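To: Uvbridge Residents' Information List
From: Office of Tenancy Services, Uvbridge Housing Association
Date: October 17, 2020
Subject: Re: Furnished units, inventory and deposit returns

Dear list members,

The Office has received the message quoted below and several others on the same subject. As the questions are of general interest, the reply is being sent to the full list.

> We moved into a furnished two-bedroom at Risemley Court in March and
> signed an inventory at the door without much time to read it. It says
> "dining table, good" and nothing else. There were already marks on the
> top. We are giving notice soon. Will these be charged to us? Also, does
> the notice period start when we post the letter or when you get it?
> The leaflet says one thing and the lease says another.
>
> Tenant, Risemley Court

On the matter of notice, the lease governs. The period is 30 days and begins on the day the Office receives the letter. The leaflet now in circulation was printed before the lease was revised, and it should be disregarded on this point. A corrected version will be placed in the entry halls at Risemley Court and Assefa House. Notice sent by e-mail is accepted if it comes from the address on file and gives the unit number.

On the matter of the inventory, a single word such as "good" is not considered a sufficient record of condition. Where the form signed at move-in contains no further detail, the Association will not make a deduction for surface marks, light scratches or faded finish. Deductions may still be made for broken parts, burns and missing items.
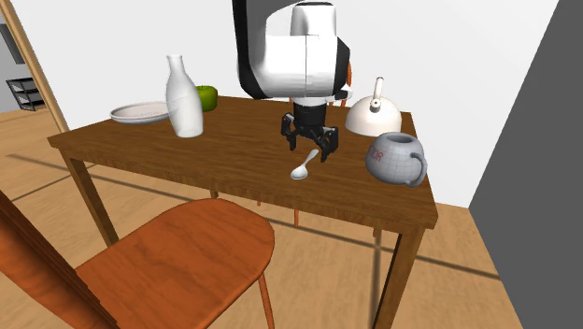
Tenants who moved in after the revised lease took effect were given 8 days to return a list of corrections to the inventory. Some tenants were told that this applied to the larger furniture only. It applies to every item on the form, including kitchenware and window coverings. Any household that was given the wrong information may send its corrections now, and they will be attached to the original form.

The following points may also be of use:

Deposits are returned by check to the forwarding address. Please supply this address in writing before the keys are handed in.

The final inspection may be attended by the tenant or by another adult named in writing. A unit is inspected once. A second visit is arranged only where repairs have been agreed.

Furniture belonging to the Association may not be moved to the basement or to another unit. Tenants who wish to use their own furniture should ask the Office for removal of the existing pieces — there is no charge for up to 2 pieces per tenancy.

Disputed deductions should be raised within 4 weeks of the date on the statement. The form is available at the Office and from the front desk at Assefa House.

Questions about an individual account should be sent to the Office directly and should not be posted to the list.

Office of Tenancy Services
Uvbridge Housing Association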